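Party Table Hire and Help: Your Questions

I get the same handful of emails every week, so I've put my answers in one place. I run children's party tables out of my front room in Falbridge, and if yours isn't covered, just write and ask!

Do I need to iron the tablecloth?

Please don't! The flowery ones are the most popular by miles, and the pattern is so busy that a crease or two disappears into it. Shake it out the night before, hang it over a door and leave it alone. If it comes back with squash on it, I'll deal with that, I've seen worse.

Paper cups or plastic?

I send both. Paper ones with cartoon characters are what the little ones go for, and you can write a name on the bottom in biro. Plastic ones are better for anything past the age of 8, and they can go through the dishwasher (top rack, mind). My sister-in-law Lumturie Mladenović swears by plastic for everybody, but she has a very big dishwasher.

What are the clear bowls for?

Whatever you fancy, really. Crisps, grapes, hair slides, the bits for a craft. I also stand a paper cup in one when I'm setting up at home, as a light cup goes over at the slightest nudge and I like having a rim round it. A green plastic cup on its side on the cloth is a pretty normal sight at my table, so you can see why I bother.

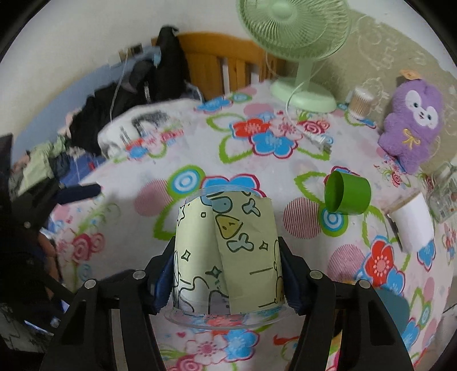 Can I have a fan on the table?

You can, and in June I'd say you'll want one. Put it at the back by the wall, keep the flex away from where the children are reaching, and go for the lowest setting or you'll be chasing napkins. Unplug it before you start moving drinks about.

Are soft toys included?

One per table, as a centrepiece. They do have to come home again, so it's worth telling the birthday child that before the party and not after. Thitima Sombatkul had a very long goodbye in her hallway in Warkent last summer, and I've put it in the booking notes ever since.

How many children does one set cover?

Up to 19, with a couple of spare cups. For more than that I'll lend you a second cloth at half price.

When do I have to bring it all back?

Within 2 days, in the same box, rinsed if you can manage it. The cotton buds are for the painting kit and you can keep whatever's left of those.

Page last updated 2024-08-31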